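Clearing and Cleaning a Work Table
Posted by Nektarios Zervas

A work table collects whatever gets set down on it. Ten minutes at the end of the day keeps the surface usable and saves a long cleanup on the weekend.

Take everything off first, including the things you think belong there. Brush crumbs and sawdust into a dustpan before any water touches the top. Grit under a damp cloth leaves fine scratches, and they show most on pale finishes.

Mix a teaspoon of dish soap into a quart of warm water. Wring the cloth out hard and wipe with long strokes from the back toward you. Dry with a second cloth.
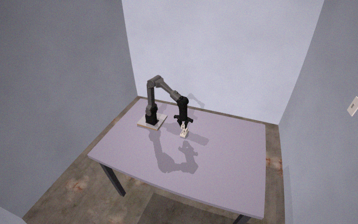
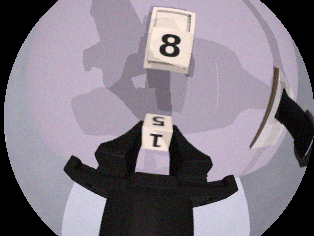 Small parts on a pale tabletop.

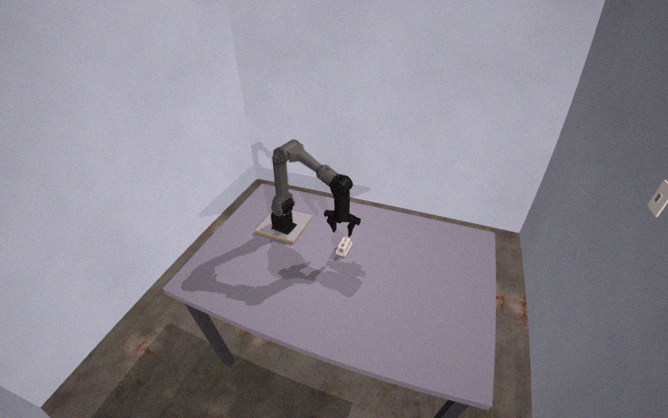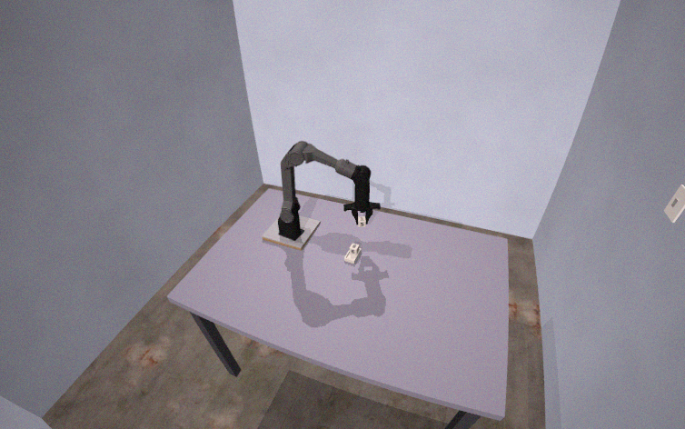 For dried glue, lay a warm, damp rag over the spot for 4 minutes, then lift the edge with a plastic scraper. Old gift cards work fine. Pencil marks come off with a white eraser. Try rubbing alcohol on ink, but test it underneath the top first.

If the table rocks, find the short leg by sliding a folded card under each foot in turn. Felt pads will take care of a small gap. Check the leg bolts while you are down there and snug them up by hand before using a wrench.

Bare wood needs oil once or twice a year. I do mine in December when the air indoors is dry. Sand lightly with 225 grit if you can find it, otherwise 200. Wipe off the dust, rub in a thin coat and leave it 8 hours. Spread oily rags flat outdoors to dry before you throw them out.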